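**Trirnham, September 8, 2023**

# Jollside Brings Back the Haque Low, Squeak Not Included

Jollside will rerelease the Haque Low in March, four years after quietly taking it off the shelves and considerably less quietly hearing from the people who wore it. The court shoe returns in two colorways, Chalk and Wet Slate, with the same stubby toe, the same short tongue and a new outsole that has been asked to keep its voice down.

Longtime owners will know the problem. The first Haque Low gripped a gym floor beautifully and announced the fact at every step. It did the same in libraries, hospital corridors and, according to one letter the company has kept, a cousin's wedding. The rubber has been reformulated by Grornel, which also supplied the compound for last year's Jollside trail sandal.

"We made 418 pairs of the test version and gave them to people who walk on hard floors for a living," said Riaan Jacobs, head of footwear at Jollside. "The complaints we got back were all about the laces. I have never been so happy to read complaints about laces."

The laces have since been changed. They are flat, a little longer, and waxed enough to hold a knot through a full shift.

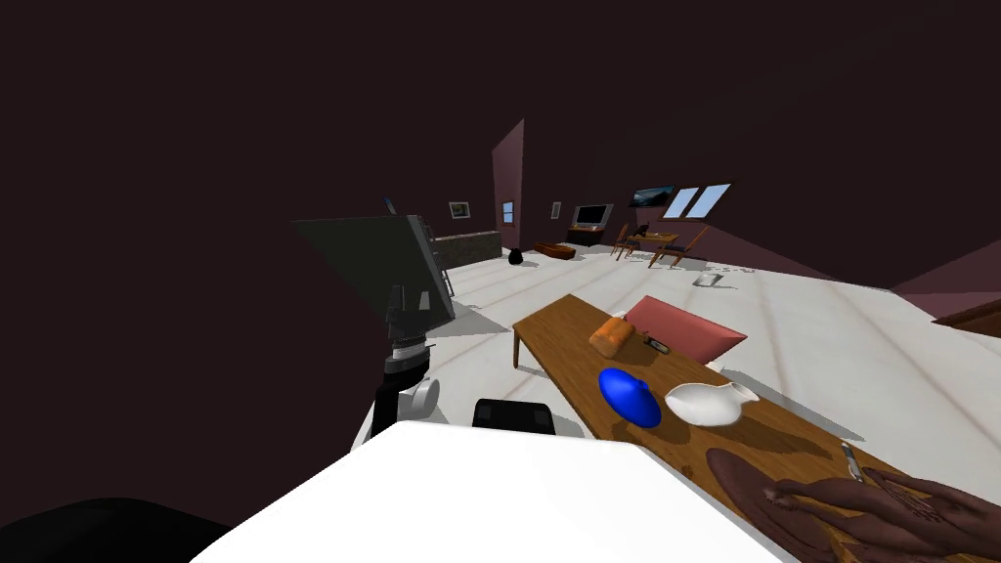 Ginette Millet asked whether the narrow heel had survived, as it was the only reason she put up with the noise. It has. The last is unchanged from the original, so anyone who wore a size eight before should order a size eight now, however their feet may feel about it.

The upper is full-grain leather on Chalk and brushed suede on Wet Slate. The side stripe, which on the first run tended to peel at the back corner and flap, is now stitched down as well as glued. The insole comes out for washing. Jollside recommends air drying it and has given up hoping that people will.

"There was talk of making it taller, and there was talk of a zipper," said Tania Bhattacharjee, who led the redesign. "I let everyone finish – then we made the shoe people had been asking for."

**Availability**

The Haque Low goes on sale in March at the Jollside store in Trirnham and through the company's website. Purchases are limited to 3 pairs per customer during the first week. Half sizes will be available in both colors. Kids' sizes are planned, though the company has been told not to say when, and so it won't.

Stores wishing to stock the shoe, and reporters wishing to try it on a gym floor, may contact Lakmal Dewan in the Jollside press office.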